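Brennan Publishes Results of Side-by-Side Trial of End Tools, Wrist Cameras and Arm Controllers

Full test log and block files available to download; second round set for June

STONDPORT, Apr 29, 2018 – Brennan, a supplier of test equipment for small robot cells, today released the results of a bench trial comparing end tools, camera placements and motion controllers for light tabletop work. The trial covered 2,437 logged runs at the company's Stondport lab and was carried out jointly with Jurnstead, which makes arm controllers, and Fastex, which supplies tool mounts and clamps.

The trial was set up to answer a question that comes up often when a shop buys its first arm: how much of the result depends on the tool at the wrist, and how much on the controller and camera behind it. Most published figures test one part at a time, with the rest of the cell left to the maker's choice. Brennan held the bench, the arm, the parts and the task list fixed and changed one item per series.

Tools tested

Three kinds of end tool were compared: a two-finger parallel gripper, a single suction cup and a plain rod. The rod has no moving parts and cannot pick anything up. It was included as a baseline for pushing tasks, in which a part is moved across a flat surface to a target position and left there. Pick-and-place tasks were run with the gripper and the suction cup only.

On pushing tasks the rod gave the lowest spread in final part position of the three. The closed gripper came second. The suction cup was the least repeatable, and the report puts this down to flex in the cup when it is loaded from the side. On pick-and-place tasks the gripper completed more runs than the suction cup on parts with a textured top face, where the cup often failed to seal. On parts with a smooth top face the two were level within the error of the test.

"The rod result surprised some of the people we showed it to, but the mechanics are simple," said Noémie Girard, test lead at Brennan. "A rigid tool with a round tip has one contact point and no play. If the job is to move a part across a board, a gripper adds cost and adds error. Buyers should look at the task list before they look at the tool catalog."

Controllers and cameras

Two controllers were tested: the standard unit supplied with the arm and a Jurnstead unit running a faster position loop. With the rod fitted, the Jurnstead controller reduced overshoot at the end of a push. The gain was clear at high speed and small at low speed. With the gripper fitted, the choice of controller made little difference to the number of completed picks, although cycle time was shorter by about 7 percent.

Camera placement was tested in two positions, at the wrist and fixed above the bench. The fixed camera gave steadier part positions but lost sight of parts close to the tool. The wrist camera kept a better view of the part being approached and a worse view of everything else. A total of 411 runs were stopped by the operator or by the software, and the largest share of these came from the fixed-camera series, when the arm stood between the camera and the target. The report lists the stop code for each.

Test setup

All series used the same perforated bench top and the same wooden board as a work surface. The parts are small printed blocks in plain colors. Shapes were chosen to mix flat sides, curved sides and points, which behave differently when pushed: a cube tends to stay square to the tool, a cylinder rolls off the contact point and a star may catch and turn. A printed marker on the bench gives the camera software a fixed reference, and camera calibration was checked against it before each series.
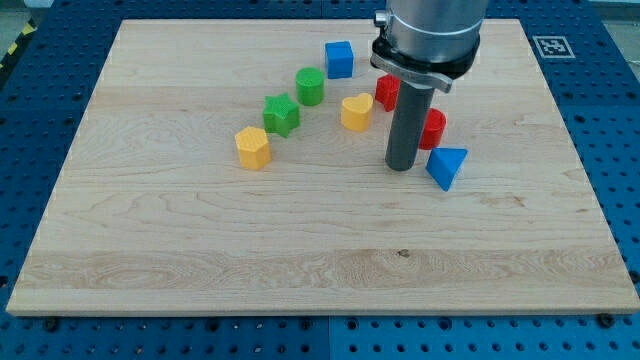
Rod tool lowered between the yellow heart and the blue triangular block during the push series.

Fastex supplied the clamp brackets used to hold the tools. Tool changes were timed as part of the trial, and the fastest change in the log took 17 seconds, including the software check. The report notes that tool length has to be entered again after each change, and that a wrong value was the most common operator error – usually found on the first move, at reduced speed.

Limits of the results

The results apply to light parts on a flat, dry surface. No tests were run on stacked parts, soft parts or parts heavier than the printed blocks. Only one arm model was used, so the figures should not be read as a ranking of arms. The wood surface was not replaced during the trial, and the report includes a short friction check made before the first series and after the last.

Next round

A second round will start in June. It will repeat the push series with rods of two further diameters and will add a soft-tipped version. Jurnstead will supply an updated controller with force limits, which were switched off in the first round so that both units could be run on equal terms. Brennan will also test a combined setup that uses the wrist and fixed cameras together.

Availability

The full report, the run log and the print files for the block set can be downloaded free of charge from the Brennan website. The log is supplied as plain text with one line per run, giving the tool, controller, camera position, part, target and final position. Shops that want to repeat the trial on their own arm can request the task list in either controller's format.

About Brennan

Brennan designs and sells benches, fixtures and test parts for small robot cells. The company is based in Stondport and carries out paid and joint trials for makers of arms, tools and controllers.

Press contact

Noémie Girard, Test Lead
Brennan, Stondport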